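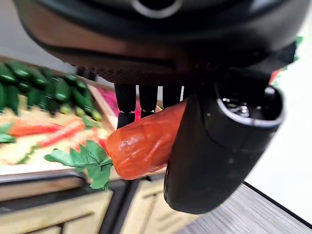
Unit 4: Storing Root Crops and Other Fresh Produce

Course notes, Food Handling and Storage
Instructor: Jerome Navarro

Reading for this unit: the Dudham packet, first half. Bring it to the lab session.

1. Produce is still alive after harvest

A harvested vegetable keeps respiring. It takes in oxygen, uses up its stored sugars, and gives off carbon dioxide, water vapor, and heat. The faster it respires, the shorter its storage life. Peas, sweet corn, and asparagus respire quickly. Onions, potatoes, and topped carrots respire slowly, so they can be held for weeks or months.

Temperature has the strongest effect on the rate. As a working rule, respiration doubles or triples for each rise of 10 degrees Celsius. Heat picked up in the field has to come out soon after harvest, before the crop goes into long storage.

2. Water loss

Most fresh vegetables are more than 80 percent water. A small loss of weight is enough to make a root go limp or a leaf wilt. Loss depends on the humidity of the air, air movement, and the skin of the crop. Carrots have a thin skin and dry out quickly in open air. Onions have dry outer scales that protect them.

Leaves left on a root crop keep pulling water from the root. Carrots, beets, and turnips meant for storage should be topped. Bunched carrots with greens are sold for quick use and have a much shorter life.

3. Storage groups

Cold and humid (near 0 C): carrots, beets, parsnips, cabbage, celery, lettuce.

Cold and dry (near 0 C): garlic, dry onions.

Cool and humid (7 to 10 C): green beans, cucumbers, peppers. These are damaged by cold. Look for pitting and soft, watery spots.

Cool and dark: table potatoes. Light turns them green, and a very cold room turns part of their starch to sugar -- a problem if they are going to be fried.

Warm: sweet potatoes, ripening tomatoes.

4. Ethylene

Ethylene is a gas made by ripening fruit. Apples, pears, and ripe bananas give off a good deal of it. Carrots exposed to ethylene turn bitter, lettuce gets brown spots on the ribs, and broccoli yellows. Keep these crops in a separate room from the fruit. If there is only one room, ventilate often and move the fruit out first.

5. Worked problem: weight loss

Weight loss (%) = (starting weight - final weight) / starting weight x 100

A sample of carrots weighs 812 g going into the cooler. On removal it weighs 772 g.

Loss = 812 - 772 = 40 g
40 / 812 x 100 = 4.9 percent

Report to one decimal place. Use the same scale for both weighings and brush off loose soil before the first one. Several reports last term left this out and the numbers were no good.

6. Lab preparation

Each group needs a 200 g sample of topped carrots, one perforated bag, one tray, and a copy of the Manalastas record sheet. Divide the sample in two by weight. One half goes in the bag, the other on the open tray, both in the same cooler. Record weights at the start and at each check. Note firmness in words (firm, bends slightly, limp) as well.

Terms to know: respiration, field heat, chilling injury, ethylene, relative humidity, topping.

Next unit: curing onions and sweet potatoes.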